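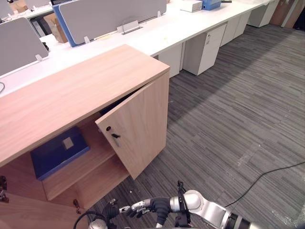

Figure 4. Head camera view during a cabinet trial at the Grovbridge site. The door is open, with the key in it, and the hand is low in front of the cabinet.

5.3 Failure during file retrieval

The most serious fault in the Grovbridge trials came up in the file retrieval task. The robot has to reach into a low wooden cabinet, take hold of a box file and bring it out past the open door (Figure 4). We ran the task 400 times with the Fludodex hand and the Machala arm controller. In 99 of those runs the controller stopped the arm before the hand had touched the file. Most of these stops were harmless. In a smaller group the arm kept moving for a short time after the stop was requested, and the fingers pressed into the cabinet or the inner face of the door.

We first blamed the depth data. The dark blue file sits in shadow at the back of the compartment, and we had already seen poor depth readings on dark objects at Cilldale. Replaying the logs showed that this was wrong. The file was located well enough for a grasp in nearly all of the stopped runs. What had changed was the pose of the door.

The planner measures the door once, from the head camera, before the arm starts its reach. It then treats the door as fixed. The real door is light and swings freely on its hinges, and the forearm can push it while the hand is still on the way in. A nudge too weak to trip the contact threshold was enough to move the door off the pose held in the planner. The next part of the path then ran through space the door now filled. The key adds to the problem - it sticks out from the face of the door, and the collision model had the door as a flat panel with no key at all.

The late stops had a separate cause. Stop requests from the hand went through the same message queue as the finger position updates. When several fingers reported contact at once, the queue filled and the stop request waited behind them. The longest delay we logged was 500 ms. The wrist was moving slowly at that point and nothing broke, but we count this as a safety fault, and the trials were halted in November until it was fixed.

We made three changes. Stop requests now have their own channel and are handled before any other message. The door pose is measured again whenever the forearm comes close to the door, and the arm waits if the new pose cannot be found. The collision model of the door was extended on its outer side to cover the key.

We then repeated the task 100 times with the same cabinet. No late stops were logged. The arm still failed to reach the file in some runs, mostly because the forearm hid the edge of the door from the head camera and the wait timed out. A second camera lower on the body would probably help with this, but we have not tested one. Doors that close by themselves were not part of the trials, and the fix should not be assumed to cover them.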